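Floltance 2 使用评测:给双臂平台做桌面整理的任务层软件

分类:软件工具 / 规划与控制 / 长文

Floltance 1 我用过一年多,当时的结论是抓取规划可用,任务描述语言难用,日志基本不可用。第 2 版重写了任务层和日志,保留了底层的运动规划内核。本文只写第 2 版,和旧版重复的地方略过。授权由所在实验室按正常渠道购买,供应商 Nandent 没有看过稿子。

先交代配置,后面的结论都受它限制。

双臂平台,头部一路 RGB-D,两侧腕部各一路 RGB。Floltance 跑在外接工控机上,不占机载计算。底层关节控制用平台自带的接口,Floltance 只下发关节轨迹和夹爪开合指令,控制回路设在 60 Hz。感知部分用软件自带的开放词表检测加分割,没有换成自己的模型。任务只有一类:茶几上散落的杂物,纸团进垃圾桶,瓶子扶正后放到指定区域,其他东西不动。场地是 Vallejo 那套带全套家具的样板间,地毯、深色漆面茶几、落地帘,都保持原样。

选这个任务的理由很简单。桌面整理把检测、位姿估计、抓取规划、双臂分工和失败恢复全部串起来,任何一个模块出问题都会在同一条日志里留下痕迹,适合拿来看一套任务层软件的接缝。

安装与标定

安装包是容器镜像加一个主机侧的驱动桥。镜像本身没有问题,驱动桥对实时内核版本有要求,文档写在附录里,安装脚本不检查。版本不对时驱动桥照常启动,只是轨迹下发的抖动明显变大,表现为手臂在接近段有轻微顿挫。我们先怀疑了时间参数化,又怀疑了网络,最后是 Leszek Tokarz 对着内核配置逐项比出来的。这种错误应当在启动时直接报出来。

手眼标定的流程比旧版好。旧版要求手动摆位,新版会自己生成一组标定位姿,避开奇异构型,采完后给出每个位姿的重投影残差,可以单独剔除再重算。头部相机和两个腕部相机放在同一个优化问题里联合求解,左右臂的基座外参也一并更新。对双臂平台来说,联合求解比分别标定再拼起来可靠得多:分别标定时,左右臂各自误差都不大,交接物体时误差叠在一起,夹爪能差出一个纸团的边。

缺点是标定结果写进一个二进制文件,无法比较差异。想知道这次标定和上次差在哪里,只能导出成文本再自己写脚本。标定板识别失败时的提示也只有一行,不说明是曝光、遮挡还是角点数量不足。

另外,标定界面里的“应用”和“保存”是两个动作。应用之后当前会话生效,不保存的话重启就丢。按钮挨在一起,颜色相同。

任务描述

旧版用一种自定义脚本写任务,第 2 版改成了行为树加谓词。谓词由感知模块持续更新,例如“物体在支撑面上”“物体直立”“夹爪空闲”“目标区域无遮挡”。行为树节点声明前置条件和效果,规划器在节点之间补全缺失的步骤。

写法比较紧凑。桌面整理的主树很短,纸类物体走一个分支,瓶类走一个分支,其余类别落到“忽略”。扶正瓶子需要的中间动作(从侧面夹持、抬离桌面、腕部旋转、竖直下放)由规划器展开,主树里不用写。展开结果可以在执行前预览,也可以固化成子树以后直接复用。固化功能值得单独提一句,它让调试过的展开结果不会因为下一次升级而改变。

谓词的滞回参数需要自己调。默认情况下谓词翻转一次就触发重规划,物体检测框稍微跳一下,“物体在支撑面上”就会从真变假再变真,手臂在半空停住。把滞回窗口加长后这个现象消失,代价是真正掉落的物体要晚一点才被发现。软件应该允许按谓词类别分别设窗口,目前只有一个全局值。Maite Bermúdez 用一个中间节点绕过去了,把夹持状态从全局谓词里拆出来单独订阅,延迟没有受影响。这个写法文档里没有,我们后来在所有任务里都这样用。

条件表达式支持与、或、非和存在量词,不支持计数。“桌面上不再有纸类物体”可以写,“垃圾桶里纸类物体数量增加”不能写。后者本来是检验投放结果的自然方法。
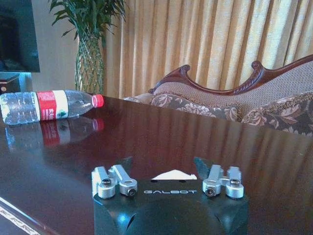 腕部视角的检测是第 2 版新增的。旧版只在头部相机里做一次检测,随后开环执行到抓取位姿。新版在接近段切换到腕部相机,重新匹配目标,修正末端位姿,再闭合。切换时机由一个距离阈值决定,阈值可配。

匹配逻辑有个弱点。切换后软件把头部视角的目标投影到腕部图像里,在投影点附近找同类检测。目标在夹爪前方完整可见时没有问题。目标很小、又被夹爪机体挡住一部分时,剩下的可见面积可能低于最小面积阈值,检测直接被过滤掉,匹配随即落到附近另一个同类物体上。纸团最容易出这种事,外形没有稳定特征,两个纸团之间的相似度本来就高。调低最小面积阈值能解决漏检,同时会把漆面上的高光放进来。我们的折中是打开夹爪掩膜,把机体占据的像素从面积计算里扣掉,再按可见比例缩放阈值。掩膜功能是自带的,默认关闭,我不清楚为什么默认关闭。

掩膜由夹爪模型按当前开度渲染,开度变化时同步更新。更新频率跟随状态话题,没有跟随图像时间戳,快速开合时掩膜会落后于图像。慢速接近时看不出影响。

反光桌面

高光漆面对任何一套桌面感知都是麻烦,这一节写得长一些。

漆面茶几会产生两类错误。第一类在 RGB 里:物体的镜像被检测成第二个物体。透明瓶身的倒影对比度低,通常不触发,带红色标签的瓶子倒影里有一块模糊的红色,开放词表检测会给它一个不低的分数。第二类在深度里:镜像区域的深度值被拉到桌面以下,拟合支撑面时成为离群点,数量多的时候会把平面拉斜。

Floltance 对第二类的处理是合格的。支撑面拟合用鲁棒估计,加了重力方向约束,平面法向不会偏太多。低于平面的点直接丢弃。对第一类,软件提供“镜像抑制”选项,原理是把每个检测沿支撑面反射回去,看反射位置是否存在同类检测,存在就压低分数较低的那个。头部视角下这个方法有效,几何关系稳定,漆面反射也比较规整。

腕部视角下效果差很多。相机离桌面近,视线接近掠射,反射的几何关系对外参误差很敏感,反射后的框经常对不上。而且瓶身有一部分在图像外时,本体和倒影的框都不完整,重叠率算出来没有意义。结果是镜像抑制在最需要它的阶段基本不起作用。我们的做法是腕部阶段禁止新增目标,只允许跟踪从头部视角继承下来的目标。这样倒影即使被检出也进不了目标列表。

窗帘在桌面上的竖向反光带来另一个小问题。分割模型偶尔会沿明暗交界切出细长区域,给出“纸条”之类的类别。把词表里的“纸条”删掉就没有了。开放词表并不意味着词表越长越好,桌面整理这种任务,词表应当按场地裁剪。

透明物体的位姿估计单独说。瓶子的深度基本不可信,瓶身区域有空洞,也有穿透到桌面的值。软件对透明类别改用轮廓加支撑面约束:假设物体平放在支撑面上,由分割轮廓求主轴方向,直径取类别先验。对躺着的瓶子,主轴方向估计稳定,前后(瓶口朝哪边)偶尔反转。反转以后扶正动作会把瓶口朝下放,软件没有任何检查。我们加了一条规则,以瓶盖的检测位置确定朝向,瓶盖不可见时不执行扶正。

直径先验存在一个类别表里,可以改,改了以后要重启感知节点。标签和水位对轮廓没有影响,对分割有影响。有些帧里分割只覆盖标签,主轴长度变短,抓取点跟着偏。打开多帧融合后好转。

运动规划与双臂分工

运动规划内核和旧版一样,基于采样加轨迹优化,单臂规划速度没有可抱怨的地方。双臂部分改动较大。旧版把双臂当作一个高维系统整体规划,慢,经常超时。新版先分配任务,再各自规划,最后在时间轴上协调,冲突时让一侧等待。

分配的代价函数包含可达性、关节余量和行程。权重可调。默认权重偏重行程,结果是物体靠近茶几中线时分配不稳定,检测位置稍有变化就从左臂换到右臂。加一个切换惩罚之后正常。切换惩罚这个参数存在,默认值是零。

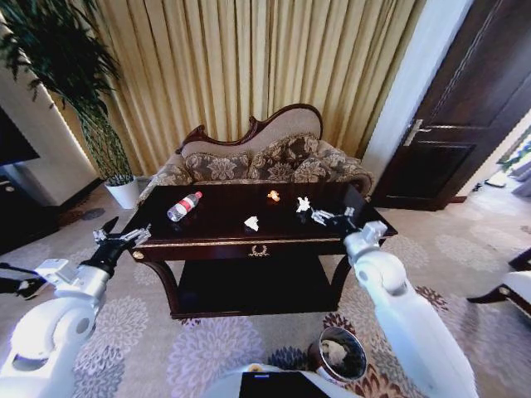

协调阶段的保守程度也需要调。软件用扫掠体积判断两臂冲突,扫掠体积按连杆外接凸包计算,不考虑实际外形。茶几这种宽度,两臂同时进入桌面上方时凸包很容易相交,于是一侧长时间等待。把外接凸包换成分段胶囊体后并行比例明显上升。胶囊体模型要自己准备,Nandent 只提供少数几种常见机型的,我们的平台不在列表里,Telmo Zabala 从机械模型手工拟合了一套。

投放纸团的目标是放在地毯上的圆桶。桶口朝上,高度低于桌面,手臂需要越过茶几边缘再向下。软件自带的“投放到容器”动作假设容器在同一个支撑面上,容器位于地面时要另外注册一个支撑面。注册过程不复杂,问题在于地毯。花纹密集的地毯在深度里没有问题,平面拟合正常,在分割里会产生碎块,其中一部分被归为“地面杂物”。它们进入障碍物列表以后,规划器会绕开一片实际上不存在的东西。把地面支撑面上的语义障碍物关闭,只保留几何障碍物,问题消失。

金属桶沿的反光也要注意。桶口椭圆拟合在正对灯光时会缺一段,软件仍然给出结果,置信度字段照样接近满值。这个字段似乎只反映内点比例,不反映弧段覆盖范围。我们改成在多个头部姿态下分别拟合再取交集。

收纳目标的顺序由规划器决定,可以指定“先清近处”或“先清易碎”。没有“先清遮挡物”这个选项,要用前置条件间接表达。

控制侧

控制侧的内容不多。轨迹下发 60 Hz,平台侧自己插值。Floltance 不做力控,接触检测靠电流或者夹爪位置。夹纸团时位置判据不可靠,纸团会被压扁,夹爪几乎闭合到底,软件判为空抓。把空抓阈值设得很小可以缓解,随后又会把真正的空抓判为成功。比较可靠的办法是抬起后用腕部相机复查指尖之间有没有东西。软件支持把复查挂成后置条件,代价是每次抓取多停一下。

接近段的速度缩放设计得比较合理。距离支撑面越近,速度上限越低,曲线可以编辑。急停恢复的流程也清楚:停下以后保持谓词状态,恢复前强制重新检测一遍,确认目标没有移动才继续。旧版恢复后直接接着走原轨迹,这一点改得很必要。

单个子任务的超时我们设为 60 秒,超过即放弃并标记。超时发生后,软件先把手臂退到安全位姿,再释放资源锁。退出路径也会做碰撞检查,检查失败时原地保持并报警,不强行运动。我认为这是正确的默认行为。

执行结果

整个测试期一共跑了 396 次完整任务,每次从摆好杂物开始,到主树返回为止。下面不给成功率,原因是前期大量运行处在调参阶段,混在一起的百分比没有参考价值。按失败归类写结论。

数量最多的失败来自腕部阶段的目标错配,打开夹爪掩膜并禁止新增目标之后基本消失。

其次是空抓误判,加后置复查后减少,没有根除。薄而平的纸片比纸团更难,指尖贴近漆面时软件的桌面安全余量会把抓取位姿抬高,刚好高过纸片。余量是全局参数,不能按类别设置。

再次是瓶口朝向反转。加瓶盖规则之后,错误动作没有了,变成不执行,任务以“部分完成”结束。

规划超时集中在两臂同时进入桌面上方的情形,换胶囊体模型后很少见。

剩下的是零散问题:相机驱动掉线、工控机磁盘写满、标定忘记保存。最后一类都是人的问题,不过界面有责任。

日志与回放

第 2 版最值得升级的部分是日志。每次执行生成一个目录,包含图像、深度、关节状态、谓词时间线、行为树状态和每次规划请求的完整输入。规划请求可以离线重放,参数改完立刻看到新结果,不需要机器。调协调阶段参数时,绝大部分工作是这样在办公桌上完成的。

谓词时间线和图像同步显示,拖动光标可以看到某个谓词翻转的那一刻相机看到了什么。滞回问题就是这样定位的。时间线支持按条件搜索,例如“夹爪闭合且目标谓词为假”,搜索结果可以批量导出成片段。Hugo Montoya 用导出的片段做了一套感知回归测试,每次升级镜像前先跑一遍,拦下过一次检测模型更新引起的类别漂移。

日志体积大。深度默认无压缩保存,长时间运行很快写满磁盘,写满以后日志静默停止,任务继续执行。静默停止不可接受,应当报警,最好可以配置成中止任务。无损压缩选项藏在存储后端的配置文件里,打开后体积下降很多,回放时解码略慢。

回放工具只有桌面端,没有命令行批处理入口。导出格式公开,自己写批处理不难,只是每家都要写一遍。

与 Brurer 的比较

同一类软件里我还长期用过 Brurer。只比较两者重叠的部分。

Brurer 的运动规划更快,尤其在狭窄空间里,它的碰撞检测接受用户提供的任意凸分解模型,不需要胶囊体这类变通。Brurer 没有任务层,要自己接行为树,感知也要自己接。标定工具很基础,双臂联合求解没有。日志只有轨迹和关节状态。

如果团队已经有成熟的感知和任务框架,只缺规划器,Brurer 更合适,也便宜。如果从零开始,或者人手不够维护一整套自研框架,Floltance 的完整度能省下不少时间。两者也可以混用:Floltance 的规划后端是插件接口,理论上可以接 Brurer。Rodrigo Cuesta 试接过,单臂没有问题,双臂协调阶段需要后端返回扫掠体积,Brurer 没有这个接口,只好退回串行执行。

文档与支持

参考手册完整,每个参数都有类型和默认值。缺的是参数之间的关系。滞回窗口和重规划频率互相影响,最小面积阈值和夹爪掩膜互相影响,手册里分别写在不同章节,没有交叉引用。教程只覆盖哑光桌面上的积木,离真实家具有相当距离。

工单回复及时,质量不一。问接口的问题当天有答复,问算法行为的问题会被要求提供日志,提供之后要等很久。驱动桥不检查内核版本的事七月已经报上去,回复说列入计划。

授权按工控机绑定,换机器要走人工解绑。离线环境可以用,激活时需要一次联网。

我们目前的配置

供使用相近平台的读者对照,以下各项都和默认值不同:

夹爪掩膜:开
腕部阶段新增目标:禁止
镜像抑制:头部开,腕部关
透明类别多帧融合:开
谓词滞回窗口:加长,夹持状态单独订阅
臂间切换惩罚:非零,按桌面宽度调
协调碰撞模型:分段胶囊体
地面语义障碍物:关
抓取后置复查:开
瓶盖不可见时扶正:禁止
子任务超时:60 秒
深度日志:无损压缩

评价

标定:好,保存逻辑需要改。
任务描述:好,缺计数谓词和分类别的滞回。
感知:中等,头部视角可靠,腕部视角依赖调参,反光面上尤其如此。
单臂规划:好。
双臂协调:中等,换碰撞模型以后好。
控制接口:够用,无力控。
日志与回放:很好,磁盘写满的处理除外。
文档:中等。

旧版用户建议升级,任务脚本要全部重写,标定文件不兼容,预留时间。新用户建议先申请试用授权,在自己的家具和自己的灯光下跑,自带演示场景的结果不要作为依据。后续如果腕部镜像抑制有更新,会在本页补充。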